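Chapter 7
Playing the Room: Touring at the Small and Middle Level

In this chapter
How a tour is routed and who decides
Guarantees, splits, and the settlement sheet
The opening act
Reading a ticket count before the doors open

If you have come to this book straight from the chapters on recording, you may be feeling a little tired of studios by now, and I can't say I blame you. We spent a long while with microphones and mixing desks, and even the most patient student begins to wonder when the band will get out of the building and play for somebody. Well, now they do! The next three chapters follow a group of musicians onto the road, and we begin with the part of touring that gets the least attention in magazines and television specials, the run of clubs and theaters that most working acts play for most of their working lives.

Our companion through the chapter is Cerkora, a five-piece band with two albums out and a third on the way. You met them briefly in Chapter 4, when we looked at their contract with the Umali label. They are a good band to travel with, partly for their music (do find it if you can, especially the slow songs on the second record) and partly for the size they have reached. They can fill a club in their hometown without trying very hard. Four states away, they may still be a name at the bottom of a poster.

The tour we will study ran to 19 shows, beginning in November. The smallest stop was the back room of the Pumar, a club that holds 200 people when the tables are pushed to the walls, and the largest was the Kotley Theater, an old movie house with a balcony and room for 2,000. It may surprise you that the same band, with the same songs and the same van, should play both in a single month. It is very common. A tour at this level is stitched together from whatever dates the booking agent can get, and the agent is always weighing the distance of the drive against the size of the crowd, with one eye on what the band was paid the last time it came through town.
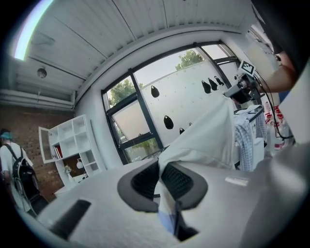
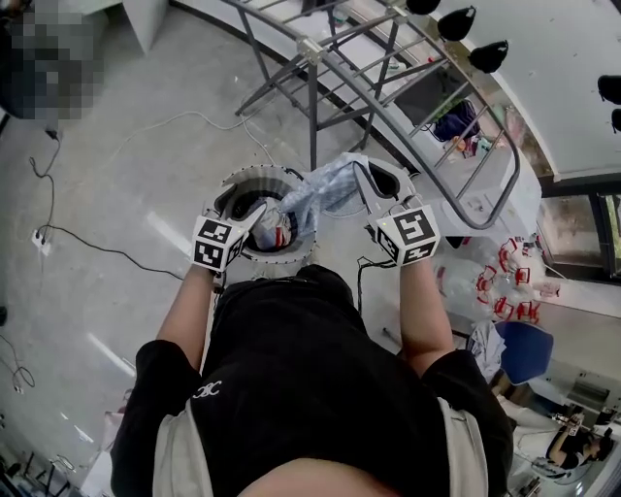
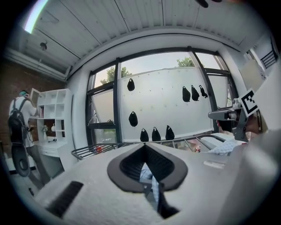
Figure 7.1 Hand-held grippers and blue fabric, three views.

Let us go back to the Kotley for a moment, as we will be returning to it often. On the afternoon of the show the box office had sold 1,732 tickets. Is that a good number? Your first thought is probably yes, and I would like you to hold on to it while also learning to ask a few more questions. How many of those tickets were sold at the early price? What did the promoter spend on radio spots and posters? Was the band on a flat guarantee, or on a guarantee against a percentage of the door? Until you know these things, a ticket count tells you how full the room will look and very little about who will go home happy.

A flat guarantee is just what it sounds like. The band is promised a sum and receives it, whether the room is packed or half asleep. A guarantee against a percentage gives the band whichever turns out to be larger, the promised sum or its share of the takings after expenses – and the words "after expenses" have caused more late-night arguments in theater offices than any other phrase I know of. We will work line by line through a settlement sheet in Section 7.3. Please have a pencil handy when you get there, and don't be discouraged if your first total comes out wrong. Mine did for years.

We will also spend time with the opening act, a subject close to my heart. Openers are often chosen by the agent, sometimes by the label, and now and then by the headliner, who heard somebody's demo in the van and couldn't stop playing it. Their fee is small and their sound check is short, if they get one at all. Even so, a good opening slot can do more for a new singer than a year of playing alone, and Section 7.4 looks at why some make so much of it.

Before you read on

Think of a concert you attended in a small or medium-sized room. Write down what you paid, what time the first act began, and how full the place was by then. Keep the page. You will need it for the exercise at the end of Section 7.2, where we draw up a simple budget for a show of that size.

7.1 Drawing the Route

Agents like to start with what they call anchor dates. These are the shows that pay well enough to justify the trip, and they are usually confirmed first, with the smaller dates fitted in between them afterward.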